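4. Collecting Demonstrations by Remote Control

4.1 Setup

All demonstrations used in this paper were given by people driving the robot remotely in simulation. The operator sits at a desk with a screen and two hand controllers. The left controller drives the mobile base and the right controller sets the target pose of the gripper. A trigger on the right controller opens and closes the fingers. The simulator renders the view from the robot's head camera and sends it to the operator's screen, and the same view is written to disk as the policy's input. We made this choice early and kept it. In pilot work with the Brastel controller, operators had a second, overhead view of the room, and they used it to make decisions that the policy had no way to copy. A policy trained on those pilot runs would often turn toward an object that was not yet visible from the head camera, and then stop.

Rooms are drawn from the Drullel set of household interiors. Each room is furnished by a sampling script that places large furniture first and then adds smaller items on top of it. Tasks fall into two groups. In the first group the robot moves a small object from one surface to another. In the second group it moves something that stands on the floor and has to be pushed, pulled or rolled. The second group takes longer to demonstrate and is the main concern of this section.

4.2 Operators and training

Six operators took part. None of them had driven this robot before the study, and two had no earlier experience with remote control of any kind. Each operator went through a practice period in rooms that were not used later for data collection. Practice ended when the operator completed five tasks in a row without a collision between the base and the furniture. Malathi Joseph ran the practice sessions and wrote the instruction sheet that operators kept on the desk.

The instruction sheet is short. It asks the operator to look at the target before moving toward it, to bring the base to a full stop before closing the gripper, and to let go of the trigger slowly. It also asks operators not to correct small errors in the position of an object once it is inside the goal area. During the pilot, operators had often gone back to straighten an object that was already well placed, and the policy learned to do this without end.

4.3 Looking before acting

Most of the disagreement between operators was about the first few seconds of a run. Some began to drive at once and turned the head as they went. Others stood still and panned across the room until they had found both the object and a clear path to it. Both habits lead to a finished task, but they give very different training data. When the base and the head move together, it is hard for the policy to work out which of the two motions caused the change in view. We therefore asked all operators to treat the start of a run as a separate phase, with the base held in place. The view in Figure 2 belongs to the wheeled-object tasks, in which the hand truck is the target.

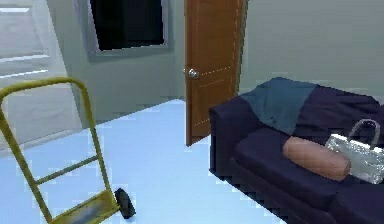 Figure 2. Hand truck, doors and sofa in a simulated room.

The looking phase ends when the operator presses a button on the left controller. The press is stored with the run and is later used to split it into segments. We considered detecting the split automatically from base velocity, but operators sometimes drift forward a little while resting a thumb on the stick, and the automatic split came too early in those runs.

After the button press the operator drives to a position from which the object can be reached. For a small object on a table this position is not critical, and the arm can make up for a base that is slightly too far to one side. For wheeled objects it matters a great deal. The robot has to approach from the handle side, grasp high enough to tilt the object back, and leave itself room to reverse. Operators who approached along the shortest line usually had to release the handle and try again. We kept such runs in the data if the second attempt succeeded, and marked the failed grasp so that it could be left out of training.

4.4 What was recorded

Each run stores the head camera view, the joint positions of the arm, the base velocity command, the gripper command and the contact forces reported by the simulator. Contact forces are not given to the policy. We use them only to check for runs in which the robot leaned on a piece of furniture, a fault that is easy to miss on screen.

After filtering, the data set contains 3,124 runs. Runs were removed if the object was never lifted or rolled, if the robot tipped over, or if the operator ended the run early. We did not remove slow runs. An earlier version of the filter dropped any run longer than a fixed limit, which took out a large share of the wheeled-object tasks and left the policy poor at reversing. The current filter has been in use since June, and all results in Section 5 come from data that passed through it.

4.5 Limits of the method

Remote control through a single view has a cost. Operators cannot feel resistance at the handle, and several said that they judged the grip by watching whether the object moved with the hand. This makes their motions slower and more careful than they would be with force feedback. Rendering is also coarse, with jagged outlines on some objects, and thin parts are harder to judge at a distance than solid ones. We tested a higher rendering resolution on the Horkham workstation, but the frame rate fell and operators began to overshoot when turning the base. We went back to the lower setting for all runs reported in this paper.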